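Search the archive
Enter keywords

From: Mei Kowalczyk
To: Clenus cell maintenance list
Date: 10 September 2023
Subject: Re: Finger pads and retaining pins, Dristhorpe cell

Dear colleagues,

Nizar Sabbagh wrote:

> The gripper at Dristhorpe reached 1,608 cycles in August on its
> present pads. Are we to change both pads at that point, or only
> the one that shows wear? I should also like to know whether the
> pins come out with the pads.

Both pads are to be changed together. A new pad facing an old one alters the closing position, and the zero must then be set again. Before any work begins, open the fingers fully, leave the table clear between them and isolate the drive.
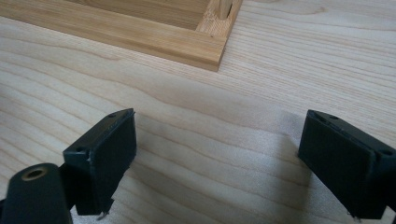

The pins stay in place. Take out the screws on the top edge of each finger, lift the pad away and wipe the seat with a dry cloth — solvent is not permitted on this cell. Faint scuffs on a pad are acceptable; a split or a lifted edge is not.

Two spare sets are held in the Jarar store under bin 81. Please enter each change in the cell log on the same day, with the cycle count.

Yours faithfully,
Mei Kowalczyk
Cell Maintenance, Kyriakidis

0 comments
2 shares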